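HANDOUT 6: Planning a public author event on graphic history

Course: Literature and Community Programs
Instructor: Wendell Dunleavy

Please read before the workshop in July. The event plan you write in class will follow the same order as this handout.

1. What we mean by graphic history

A graphic history is a book which tells real past events with drawings and words together, usually in panels. It is a wider group than the biography in comics form. It can follow one person, one street, one strike, or a whole century. For our purpose the important thing is that the author has made two kinds of decisions: what happened, as far as the sources allow, and how it looked. The second kind is often forgotten in the public discussion. If a letter from the period says only "we left before morning," the artist still must draw a door, a coat, a sky. A good moderator asks about this.

Our case for this handout is the Nguyen-Tran evening, held at the Willine reading room. The book follows a family of net makers over three generations. The event had 98 guests, and the room is comfortable for less than that, so we will come back to the question of seating.

2. Choosing the shape of the evening

There are several usual shapes. The lecture with slides is the easiest to prepare, and it suits this kind of book because the audience can see the pages. The conversation needs a moderator who has read the whole book, also the notes at the end. The drawing demonstration is very popular with families but it takes longer than the artist promises. I do not recommend to put all of them in one evening. At Willine they tried lecture plus demonstration, and the questions from the public were left with six minutes.

Think also about who speaks first. A long introduction by the host is a common mistake. Two or three sentences about the author are enough, and one sentence about why this book in this town.

3. Showing the pages

Comics pages are tall and screens are wide. When a full page is projected, the lettering becomes too small for the back rows. Ask the author to choose single panels or half pages, and ask for permission from the publisher in writing — the author cannot always give it alone. In our case the files came through Fastis, the service which the reading room uses for sharing large documents, and 19 panels were selected. Read aloud the text in each panel. Some guests do not see well, and others are reading in their second language, as I do.

4. Moderating the discussion

Historical subjects can bring strong feelings into the room. Guests may have family memory of the events, and this memory may be different from the book. The moderator should not decide who is right. It is better to ask where the author found the information and let the guest say his or her part.

Prepare more questions than you need. Possible beginnings:

Which page did you redraw the most times, and what was wrong with it?
Was there a person in the archive you wanted to include but could not?
When two sources disagreed, how did you decide what to draw?
Did you use color to mark time, or only for mood?

Avoid the question "Where do you get your ideas?" It is asked at every event and the answer is almost always short.

5. Publicity and sales

The announcement should carry the title of the book, the hour, the address, and whether the entrance is free. Put the hour near the top. For the Willine event 951 cards were printed by Stumadex, which was too many, and the first version had the title without its subtitle. Let a second person read the proof.

Books on sale should be near the exit, and the signing table not in front of the door. If the line blocks the door, guests leave without buying.

6. For the workshop

Bring one graphic history of your choice, with two panels marked. Bring also a draft announcement, maximum one page. We will exchange drafts in pairs and correct them. I will collect the corrected version, so please write clearly or print it.
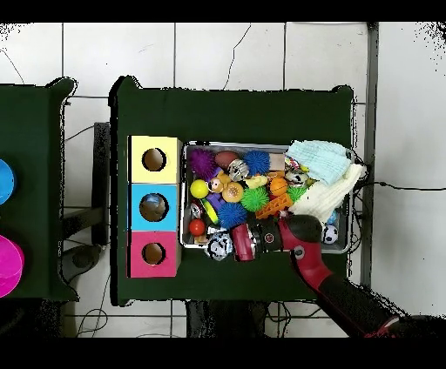
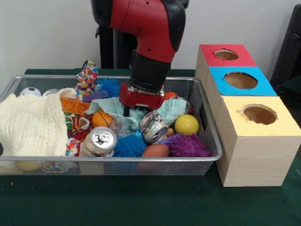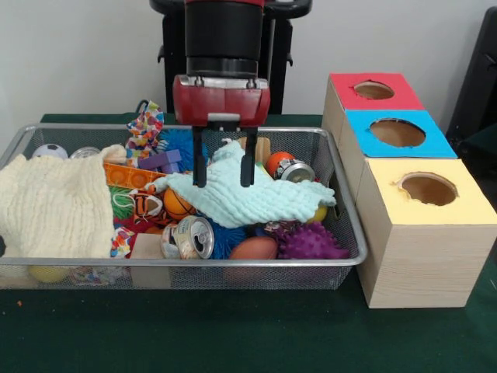 Fig. 1–3. Robot arm and containers with toys, on a dark green table.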